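Is it worth moving our small software team out of the capital to somewhere like Dunis? 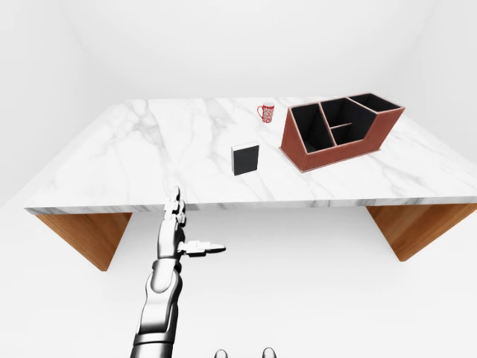
Marble-topped table with angled wooden legs (render)

Hi everyone, hoping some of you have been through this. There are 14 of us at Wimar, mostly developers plus two lovely people in support, and our lease runs out in February. Rent here has gone silly, and a friend keeps telling me that Dunis has turned into quite the tech town, with a good university and a decent train. My worry is hiring. Would we still find senior people there, or would we spend half our lives on video calls trying to talk someone into moving? Any thoughts very welcome!
Anoma Roy

Mohit Semwal
We moved Kashyap there a few years back and I'd do it again, though I'd go about it a bit differently. Juniors are easy to find, because the university turns out plenty of them and they're keen as anything. Seniors took us ages (our lead engineer still commutes in on a Friday and works from home the rest of the week, which suits everybody). We pay 2,964 a month for the whole floor, heating included, and I don't miss our old landlord one little bit. Do ask about the internet connection before you sign, as ours took far longer to organise than we'd been promised. Happy to have a chat if you're ever up this way.

Tincuța Dobre
depends on the building, some of the old ones are freezing. Look at Ukov too, cheaper I think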